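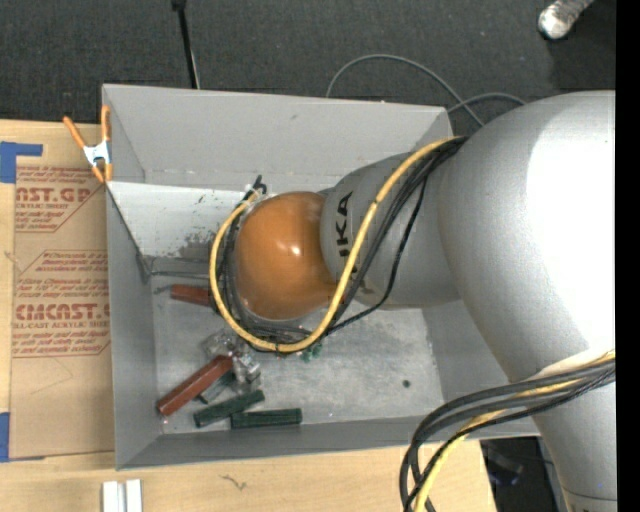

Page 49

Section 7: Preparing and running a control plate

This section covers the preparation of a control plate with the Staltine Nimalex antibody binding kit. It applies to kits with part number 514 on the outer label. Users of the earlier strip format should follow the leaflet supplied with that format, as the volumes differ.

Read the whole section before opening any reagent. The detection reagent must be used on the day it is diluted.

7.1 Before you start

Check that the kit contains the following:

Coated plate, sealed in foil with a drying sachet
Control antibody, freeze-dried, one vial
Isotype control, freeze-dried, one vial
Detection reagent, concentrated
Wash buffer, concentrated
Dilution buffer, ready to use
Substrate solution, ready to use, in a brown bottle
Stop solution
Plate seals

You will also need purified water, calibrated pipettes, clean troughs, low-binding tubes and a plate reader. Plate washing may be done by hand or with an automatic washer. If a washer is used, set the dispensing height so that the tips do not touch the bottom of the wells.

Note: The control antibody and the isotype control have caps of the same size. Check the vial label and not the position in the tray.

Caution: The stop solution is acidic. Wear gloves and eye protection, and do not mix it with bleach or with waste that contains bleach.

7.2 Bringing the kit to room temperature

1. Take the kit out of the refrigerator and leave the foil pouch closed.
2. Stand the buffers and the substrate on the bench until they reach room temperature. Keep the substrate in its own bottle, away from direct light.
3. Leave the detection reagent in the refrigerator until step 1 of 7.5.
4. Inspect the wash buffer concentrate. If crystals are present, warm the bottle gently and swirl until they dissolve. Do not heat it in a microwave oven.
5. Open the foil pouch only when the control dilutions are ready.

7.3 Dissolving the controls

1. Tap each vial on the bench to bring the powder to the bottom.
2. Remove the cap slowly. The contents are under slight vacuum.
3. Add the volume of dilution buffer printed on the vial label. The volume changes from batch to batch. Do not copy it from an earlier run sheet.
4. Replace the cap and leave the vial to stand until no powder can be seen.
5. Mix by turning the vial over gently. Do not use a vortex mixer.
6. Write the date on the label.

Dissolved controls may be kept in the refrigerator for 7 days. For longer storage, divide them into single-use portions and freeze them. A portion that has been thawed must not be frozen again.

Note: A slight haze directly after mixing is normal and should clear on standing. If particles remain, spin the vial briefly and use the clear liquid. Record this on the run sheet.

7.4 Making the dilution series

The series is twofold and runs down the plate from row A to row G. Row H receives dilution buffer only and serves as the blank.

1. Label seven tubes A to G for the control antibody and seven more for the isotype control.
2. Place the undiluted control in tube A.
3. Add an equal measured volume of dilution buffer to each of tubes B to G.
4. Move the same volume from tube A to tube B. Mix by drawing the liquid up and down.
5. Change the tip and repeat from B to C, and so on to G.
6. Open the foil pouch and place the plate with the notched corner at the top left.
7. Transfer the control antibody series to columns 1 and 2, and the isotype series to columns 3 and 4.
8. Add dilution buffer to row H of all four columns.
9. Cover the plate with a seal and press down along every edge.
10. Leave the plate at room temperature for the first binding time given on the batch sheet.

Caution: Do not stack plates during binding. Plates in the middle of a stack warm more slowly and give lower readings in the centre wells.

If samples are run on the same plate, they start at column 5. Samples and controls must be diluted in the same buffer. Serum samples need a higher starting dilution, for which see Section 8.

7.5 Detection

1. Near the end of the binding time, take out the detection reagent and dilute it in dilution buffer as stated on the batch sheet. Prepare only what is needed.
2. Remove the seal and empty the plate.
3. Fill each well with diluted wash buffer and empty it again. Carry out the number of washes given on the batch sheet.
4. After the last wash, turn the plate over and tap it firmly on absorbent paper.
5. Add diluted detection reagent to every well in use, including row H.
6. Apply a new seal. Leave for the second binding time given on the batch sheet.
7. Wash as in steps 2 to 4.
8. Add substrate to the wells in the same order as before, at a steady pace.
9. At the end of the colour time, add stop solution in the same order and at the same pace.
10. Read the plate without delay at the wavelength given on the batch sheet.

Note: The detection reagent recognises the human constant region. It does not bind mouse antibodies to a useful degree. For mouse samples, order the Baluyot detection reagent separately and run it on its own plate.

7.6 Checking the result

Subtract the mean of the row H wells from all readings in the same pair of columns. The run is valid if the control antibody falls steadily from row A to row G, the isotype control stays below the limit on the batch sheet, and duplicate wells agree within the limit on the batch sheet.

High blank: usually caused by too few washes or by substrate that has been in contact with metal. Repeat with fresh substrate. Discard any substrate that is blue before use.

Low signal in all wells: check the age of the diluted detection reagent and the reader wavelength.

Isotype control above the limit: check for a tip carried over between series. If the repeat gives the same result, keep the vial and contact technical support with the batch number.

Uneven columns: check the washer for blocked tips.

7.7 Exporting to Drirkolel

1. Save the reader output as plain text with one row of wells per line.
2. In Drirkolel, open Plates, then Import, and choose the layout named Control series.
3. Enter the batch number exactly as printed, including any leading zero.
4. Confirm that row H is marked as blank before pressing Accept. The layout cannot be changed after this step.

Section revised 31 July 2019. Replaces the March issue.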